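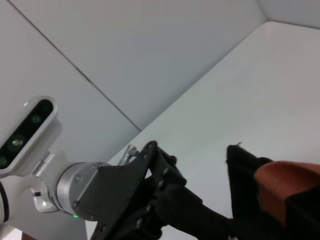

How do I get a canvas tote with a zipper to stand up and stay closed when it's packed?

Posted in Bags and Packing
Asked by Myrto Nikolaidis
Viewed 1773 times
3 answers

I have a black fabric tote with orange webbing handles and a zipper across the top. I carry it to work four days a week and it also goes with me when I stay at my sister's. I like the size and I don't want to replace it. I have three problems with it.

First, it won't stand up on its own unless I pack it just right. On the train I put it on the floor between my feet and it folds over to one side. At home it is better on the table, but the bottom sags forward.

Second, the zipper is hard to close when I have my lunch box in there. The lunch box is a hard plastic one, 8 inches on the long side. I end up pulling from both ends and I am worried I will tear the tab.

Third, there is a loose thread where the seam meets the top corner. I have left it alone so far. Can I just cut it?

What I usually carry: the lunch box, a water bottle, a sweater, a notebook, a charger, a folding umbrella and a pouch with small things. I would like to keep all of it if I can. I have looked at bag inserts but most of them are made for leather bags and seem stiff.

Answer from Eirlys James
Marked as helpful by the person who asked

I have used zip-top canvas totes for years, first for teaching and now for the library. All three of these can be fixed at home.

Standing up. Soft canvas has no frame, so the base has to do the work. Measure the inside of the bottom, end to end and front to back, and take a quarter inch off each measurement. Cut a piece of corrugated plastic to that size. Old yard signs are good for this. Round the corners with scissors so they don't wear through the fabric, then cover it with a piece of old pillowcase and tape or stitch the ends underneath. Cardboard works for a week or two, but it goes soft the first time a water bottle leaks.

Look at the bag standing on a flat table before you start.

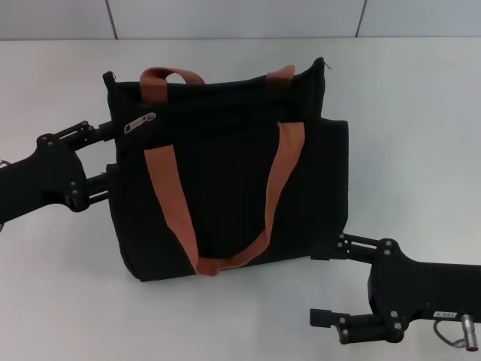
If one top corner sits higher than the other, the fabric has probably relaxed more on the low side, and a base panel alone won't level it. Put the water bottle upright at the low end and the folded sweater flat against the panel next to it. The bottle acts as a post. I do this every morning and it takes no longer than dropping things in.

A bulge low down at the front usually means heavy things have slid forward. Put the heaviest item against the back panel, on the side you wear against your body. For you that is the lunch box. Stand it on its short end if the food will allow it.

Closing the zipper. Close it before you pick the bag up. When you lift by the handles the top edges pull inward and the teeth no longer line up. Set the bag down, hold the fabric tab at the end of the track with one hand, and draw the pull along flat with the other. Don't pull upward. If it still drags, run a plain candle along the teeth on both sides, open and close it a few times, and wipe off what is left with a dry cloth. Don't use cooking oil, it will leave a mark on canvas.

If you have to force it with the lunch box inside, the bag is too full at the top. Move the umbrella down the side.

The thread. Don't pull it. Turn the corner inside out and see whether it is a cut end left over from sewing or a stitch coming undone. A leftover end can be trimmed close. If stitches are opening, thread a needle with heavy polyester, go back three stitches into the good part of the seam, sew over the open part twice and knot it on the inside.

Answer from Rigoberto Llanos

I bought an insert for mine, a felt one from Plisero. It stands up fine now but it is heavier and I lost some room, the sweater doesn't fit anymore. So it depends what you want. If you do get one, measure the bag on the inside. I measured the outside and had to send the first one back.

Also tuck the front handle behind something or hold both together when you set it down. Mine used to hang down the front and I caught it on a chair arm and dumped the whole bag in a waiting room.

Answer from Lambros Xenos

Buy a backpack. I had the same trouble and a tote is just not made for a lunch box and an umbrella.

Comments

Myrto Nikolaidis: Thank you Eirlys. I cut a base from a yard sign on Saturday and covered it. It stands on the train floor now if I keep the bottle at the end. The thread was a leftover end and I trimmed it. The zipper is easier with the candle, but still tight when I bring the bigger lunch box.

Eirlys James: Good. Check the corners of the base in a month or so — if you can feel them through the canvas, round them off more.

Evanthia Theodorakopoulos: Can you wash the bag with the plastic piece in it?

Eirlys James: Take it out first. Cold water, zipper closed, and hang it by both handles to dry. I would wash a black one by itself the first time.

Rigoberto Llanos: Mine shrank in the dryer, so don't do that.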